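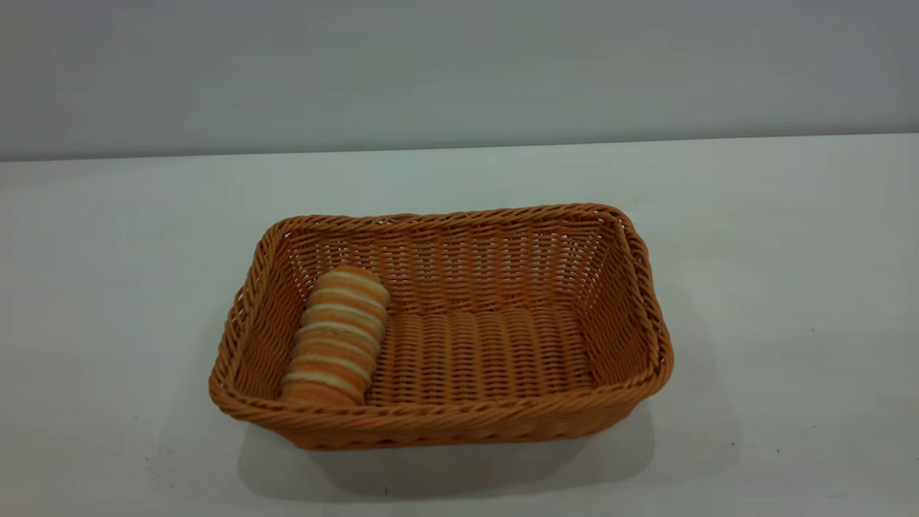 Un panecillo en su cesta, sobre mesa blanca

¿Merece la pena actualizar un móvil viejo o lo dejo como está?

Telmo Sotomayor
2019-04-27

Hola a todos. Tengo un Skavdale 2 desde hace ya una eternidad y esta mañana me ha saltado el aviso de que hay versión nueva del sistema, la 6. Yo daba por hecho que mi modelo se quedaba fuera, porque en marzo leí en varios sitios que solo iba a llegar a los más recientes, así que me he quedado un poco descolocado.

El caso es que el móvil me va bien. Lento abriendo la cámara, eso sí, pero para el correo, los mensajes y escuchar la radio me sobra. La descarga ocupa 2425 MB y ahora mismo tengo libres bastante menos, con lo que tendría que ponerme a borrar fotos y no me apetece nada. La batería está al 59 % de capacidad según el propio menú de ajustes (ya, ya lo sé).

¿Alguien lo ha puesto en este mismo modelo? ¿Se nota más lento? Y otra cosa: si no me gusta, ¿se puede volver a la versión anterior? Uso mucho Jenatero para las notas del trabajo y me da pánico que deje de abrirse.

Gracias de antemano, y perdón por el rollo.

Florencio Quintana

¡Buenas, Telmo! Yo lo instalé el jueves en el mismo modelo que el tuyo y te cuento cómo me ha ido. El primer día fue un horror, el teléfono se calentaba y la batería caía en picado, y estuve a punto de venir aquí a despotricar. Se ve que después de instalar se pone a reorganizar las fotos y el buscador por detrás, y hasta que no acaba no hay manera. Lo dejé enchufado toda la noche y al día siguiente ya iba normal. La cámara incluso me abre algo antes que con la versión vieja, aunque el teclado a veces tarda un pelín en salir.

Lo del espacio lo puedes esquivar haciéndolo desde el ordenador con el cable. La descarga se guarda en el disco del PC y en el móvil necesitas mucho menos hueco libre. Haz antes una copia completa, también desde el ordenador, y comprueba la fecha de la copia en el programa antes de darle a actualizar - yo una vez me fié y la última que tenía era de hacía meses.

Para volver atrás, se puede mientras Skavdale siga firmando la versión anterior, que suele ser poco tiempo. Ojo, que una copia hecha con la 6 no se restaura en la 5. Guarda la que hagas antes y no la machaques.

Jenatero a mí me abre sin problema, pero actualiza primero la aplicación desde la tienda. Con la batería como la tienes, yo la cambiaría antes que nada, vas a notar más eso que cualquier sistema nuevo.

Jhun Abella

Yo no lo pondría. Si te funciona no lo toques. Mi cuñado actualizó el suyo y acabó comprándose un Ultell.

Eusebio Vallejo

Coincido con Florencio en casi todo, menos en lo del teclado, que a mí me va fino. Añado una cosa: si usas la aplicación de tu banco, mira antes en la ficha de la tienda si ya es compatible. La mía estuvo dos días cerrándose sola hasta que sacaron el parche y tuve que hacer una transferencia desde el portátil, con lo que me gusta a mí eso.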